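Gestberg home kit - dishwasher loading module, first impressions
Home Automation > Kitchen and Laundry
Page 1 of 1

drainboard_dan
Posted 18/03/2022
So the dishwasher module for the Gestberg kit finally went live for those of us on the early list, and I have been grinning for days! I know a few of you were waiting for a report before putting money down, so I'll try to be useful and not just excited.

Setup took me an evening. You mount the head camera, run the calibration card past it, then teach it your racks by hand. My racks took 13 teaching passes before it stopped asking for more. The manual says to do the lower rack first and I'd second that, the tines on mine are close together and it needs the practice.

Plates are great. Bowls are fine if they're not too deep. Mugs it will do, but it thinks about every handle for a long time - I timed one at 40 seconds.

mopbucket
Thanks for writing this up! 40 seconds for a mug though? I can empty half the sink in that time. I have the Drilham unit and it is slower on plates but it never stalls like that.

drainboard_dan
Fair. It's the worst case, a big handmade mug with a twisted handle. Ordinary mugs are a lot quicker. And I'm in the next room doing something else, so I don't feel the wait much.

Erkside_owner
Does it cope with a rack that's only partly pulled out? My kitchen is narrow and I can't always get the lower one all the way forward. The Erkside arm I have now just gives up and beeps at me.

drainboard_dan
Partly out is okay as long as you taught it that way. Where it gets picky is if the rack is in a different spot from last time. There's a "find racks" step you can run first, and I just leave it on now.

tinefinder
I have to disagree a bit on plates being great. Mine leans them the wrong way in the lower rack, facing away from the spray, and I end up turning them. Same firmware as everyone else as far as I know. I like the kit, I really do, but I wouldn't call plates solved.

mopbucket
Which dishes? The Drilham forum had a long argument over this and most of it came down to coupe plates with no rim.

tinefinder
Yep, no rim. Huh. I'll try it with my mother-in-law's old set.

quietkettle
Jumping in with mine because I think it's doing well and I want to share! I bought the module together with the Gazi software pack (the one that gives you the log view on a laptop), and it's been so much fun to watch it work things out. I ran 18 plates through it on the first weekend, one after another, with maybe more coffee than was wise.

My kitchen has a bright glowing wall behind the counter and a shiny white top, which I was sure would drive the camera crazy. Reflections everywhere. I kept the laptop at the far end of the counter during the session so I could check the log as I went. 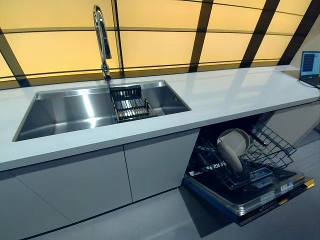 Head camera view, two dishes in the racks, laptop at the end of the counter.

The steel sink was my other worry, all that shine again, but I ran the calibration with the wall lit and it's been steady. If you teach it with the lights off and then turn them on, expect to redo it.

Erkside_owner
Ooh, nice kitchen. Do you leave the drying basket in the sink when it runs?

quietkettle
I do! I taught it with the basket in, so it treats that as normal. Take it out and it hesitates over the sink for a bit, then carries on.

tinefinder
Back with an update. Old set with the rims: every plate facing the right way. My no-rim ones are still wrong about half the time. So I take back some of what I said, but it should say this on the box.

mopbucket
Agreed on the box. I'm still not switching - the Drilham is paid for and it does my mugs. The log view does tempt me, though. Can you get the Gazi pack without the dishwasher module?

quietkettle
Yes, it's sold separately, but it only talks to Gestberg arms as far as I can tell. I'd ask them before you order.

drainboard_dan
Going to redo my calibration tonight with the under-cabinet lights on and see if the mugs get any faster. Will post times for the twisted one.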